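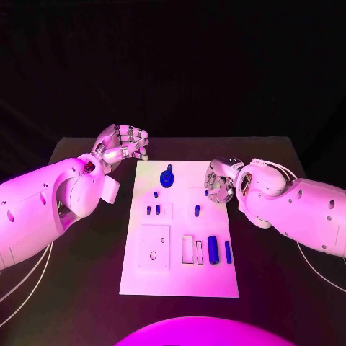
I bought the Skerker roof box in February, before a long drive with my sister-in-law Inès Huet and too many bags. It cost me $472 with the mounting clamps, and since then I have driven up to 2,000 miles with it on my small wagon. The side shells are smooth and white, a little like the forearm panels in the photo, with the same kind of round screw holes along the length. I mention the screw holes because on the box they collect road dirt, and I must clean them with an old toothbrush.

Mounting is easy if you are two persons. The clamps fit my Sorensen crossbars without any adapter, but the manual shows only square bars, so I lost an evening looking for the right position. Alone I would not try it. The box is rated for 150 pounds and I never loaded it so much.

On the highway it is quiet until 60 mph. After this there is a low whistle – not terrible, but my passengers noticed it. I moved the box four inches back and the whistle became weaker.
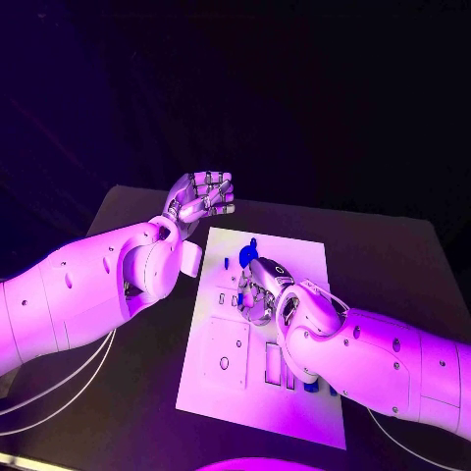 White shells under magenta light.

The lock is the weak point. The key turns with difficulty when the lid is not pressed down in both corners, and in cold weather I had to press quite hard. Themis Stamatopoulos at the Jesgate store gave me a new cylinder for free, and it works better. In heavy rain the inside stayed dry, except one small wet place near the rear hinge.

Before, I had the Prulluvon soft bag, which I bought for $129. It is good for a weekend, but it moves in the wind and takes long to tie. If you travel twice a year, keep the bag. For me the box was worth the money, and I give it four stars of five. I take one star away for the lock.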